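Posting some notes on humidity and stored medicines, as I've had the same question several times this month. It's a long one. Household stock only, nothing that needs a fridge.

Most cartons give a temperature limit. Far fewer give a humidity limit. The usual wording is "store in a dry place", with no number attached, and people read that as "keep water off it". Water vapour does most of the damage.

Relative humidity depends on temperature. Take a closed bathroom cabinet at a steady reading, cool it overnight, and the reading climbs with no water added. A single reading at midday tells you very little. You want the highest and lowest over a few days, with the time of each.

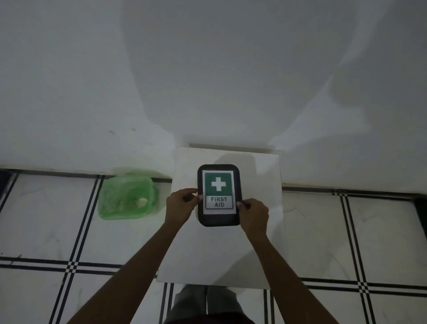 Logging, then. I use a Destetti logger set to one sample every 15 minutes. I left it in the hall cupboard of my flat in Rostalholm and pulled 2,808 readings off it before changing the battery. At four an hour that comes to just over 29 days, which takes in a full month of cooking, showers and drying washing indoors.

The cupboard backs on to an outside wall. The bottom shelf was worse than the top shelf on every cold night in the run. Cold surface, still air, poor mixing. Moving the box up one shelf and 4 cm forward of the wall did more than the desiccant I'd been buying.

On desiccant: a sachet has a fixed capacity. In a box that gets opened daily it fills up and then does nothing. In a sealed box opened twice a year it lasts well. Match the sachet to the air you let in, and ignore the volume printed on the packet, as that figure assumes a lid that stays shut.

Packaging matters more than the box. Foil on both sides is a good barrier. Clear plastic with foil backing is weaker, and how much weaker depends on the plastic. Loose tablets in a pill organiser have next to no barrier, so only decant what you'll use within the week. 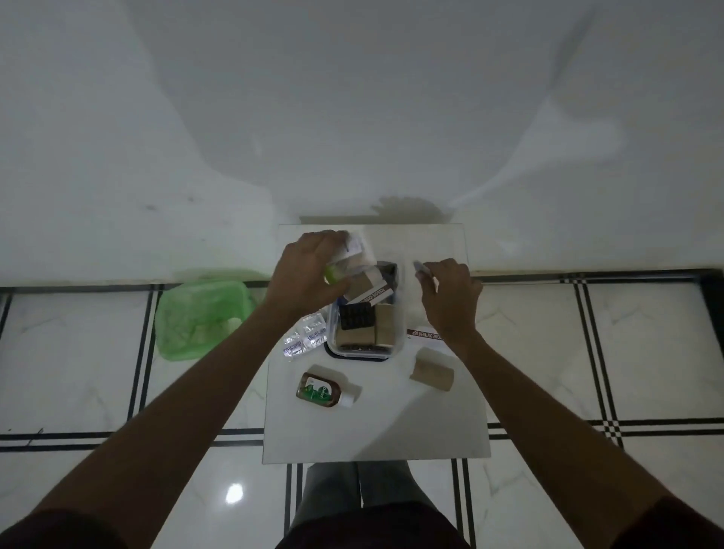
Cartons are the part people throw away first. Card is a poor moisture barrier, but it blocks light and it carries the batch number, the expiry date and the storage line. If you bin it to save space you lose all three. Antiseptics are a good case for keeping it: with a white carton marked POVIDONE-IODINE you can see what you have without opening anything, and it goes in a clear plastic container alongside small cardboard boxes and a blister strip without trouble. Stand cartons upright if the height allows.

Dressings next. A sterile dressing in a paper wrapper relies on that wrapper being whole and dry. Damp paper can let organisms through even if it dries out later and looks fine. A wrapper with a tide mark or a lifted seal goes in the bin. No need to weigh it up.

Plasters fail differently. The adhesive creeps in heat and lifts in damp. Test one from each box when you do your check. If it won't stay on a clean, dry finger for an hour, replace the box. 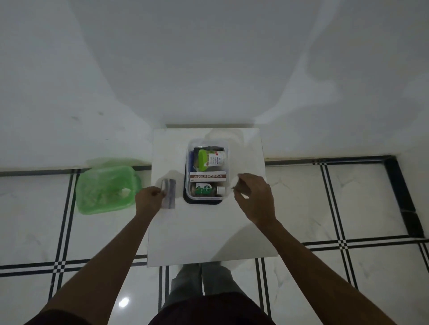 Arkeck
Storage and packaging technician, writes on household stock

Boxes. I tried the 12 litre Cao box with the clip lid. The gasket is fine along the long sides and weak at the corners. I put a logger inside, shut it, and stood it in the bathroom with the shower running. The reading inside moved within 115 minutes. It will slow a daily swing, but it won't hold off a damp season.

If you want a better seal, look for a continuous gasket with no join at the corner, and wipe the channel before closing. One hair across it is enough to leak.

Check dates: I do mine in March, when the heating is still on and the indoor air is fairly dry. Opening everything in a humid spell swaps the air in the box for worse air.

Expired or damaged medicines go back to a pharmacy. Don't flush them, and don't put them in household waste. Empty cartons can be recycled once you've removed any label with a name on it.

Next set of posts will cover cheap hygrometers and how to check one with a salt solution in a sealed bag.

Last updated: Oct 14, 2023

Contact | © Arkeck | Back to top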